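4. What people told us about mending dark clothes

4.1 How the conversations went

We had planned the home interviews as a fairly tidy affair, with a printed guide and a fixed order of topics, and it will surprise few readers who have done this kind of work that the guide was set aside early in most of them. People in Milham and Josville were generous with their time and even more generous with their closets, and once a mending basket had been brought out it seemed unkind (and frankly wasteful) to steer the talk back to question four. We let the clothes lead. Of the 108 people who took part, most began with something they were proud of, a darned elbow or a neatly turned collar, and only later, often over a second cup of tea, fetched the things they had been putting off.

What they had been putting off was, more often than we expected, black. Among the 546 garments that were logged as waiting for repair, dark trousers, skirts and long loose tops come up again and again in the interview notes, and they come up with a particular kind of sigh. Augustina Nyarko, who carried out the Josville interviews, began marking these moments in her margins with a small letter D, and we have kept her mark as a code in the analysis that follows.

4.2 Why black cloth waits

The reason people gave first was simply that they could not see what they were doing. Black thread on black cloth asks a great deal of the eyes, above all in the evening, when most of our participants did their sewing. One woman in Milham told us that she had unpicked the same side seam three times, each time taking out good stitches along with the bad ones, and had then folded the skirt away "until the summer, when there's light." Several people had the same habit of saving dark repairs for a window seat or a porch. Two of them had bought a lamp especially for it and were very happy to show us the lamp.

Behind the matter of light there was a second one, which took us longer to hear properly. Dark cloth hides its own shape. On a pale fabric a crease throws a shadow that anyone can read, and a sewer can tell at a glance whether a bump along the edge is a fold that will shake out or a pucker that has been stitched in for good. On black, folds sink into one another, and a ribbed or textured weave may show itself only in the little places where it catches the light. Participants who had no trouble at all judging a gray flannel would run a hand along the edge of a black one, turn it over, and run the hand along it again. Touch did a good deal of the work that sight does elsewhere, and this is one place where our own coding sheet, built around what a sewer looks at, served us poorly. Vibeke Þorgeirsson added a column for handling after the pilot round, and we would urge anyone borrowing the sheet to use the later version.

Rounded hems brought the two troubles together. A straight hem can be measured from the floor and pressed along a ruler, but a curved one has to be eased in, a little at a time, and the eye is what usually tells the sewer whether the ease has been shared out evenly. When the cloth is nearly black and the edge hangs low over the floor, as in Figure 3, the curve can be followed well enough, while the deeper folds further up are much harder to judge.

Figure 3. Nearly black fabric with soft folds and a rounded hem, hanging over the floor. A faint ribbed texture catches the light in places. 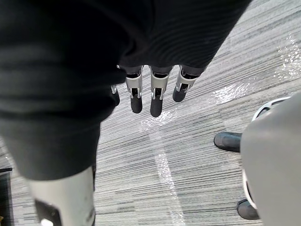

4.3 The small tricks

It would give the wrong idea of these households to dwell only on what was left undone, and we want to spend a little time on the cleverness we met, which was considerable. The most common trick was to mark the line with a sliver of dry soap kept back from the bathroom - a habit that four generations of one Josville family could date to the same great-aunt. Others basted in white or bright orange thread, sewed the real seam beside it, and pulled the basting out at the end. A retired upholsterer laid a pale pillowcase across his knees before he started, so that the edge of the black cloth stood out against it, and when Fiifi Agbeko tried this himself on a pair of work trousers he found that it helped him more than the lamp did.

There was also a good deal of cheerful fudging. Many people chose a very dark navy or charcoal thread in place of true black, on the grounds that they could follow it with the eye and that it would never be noticed by anyone else. A few used a black marker on a worn fold and called it mended. We had no code for this in the first version of the sheet and ended up placing it under "cosmetic," though Nima Khosravi argued warmly, and at some length, that it deserved a heading of its own.

4.4 Borrowed eyes

The last pattern we want to bring out here concerns help. Light-colored repairs were mostly done alone. Dark ones were often shared, with an older person doing the stitching and a younger one called in to thread the needle or to say whether the line was straight. In 17 households this was a regular arrangement, with its own chair and its own time of the evening, and both parties spoke of it with real fondness. Dzifa Yakubu's notes from one such evening record a grandson of nine reading out the stitches that had wandered, and his grandmother taking each one back without complaint. We return to these pairs in Section 5, where we look at how mending skills are passed along and at what each side believes it is teaching the other.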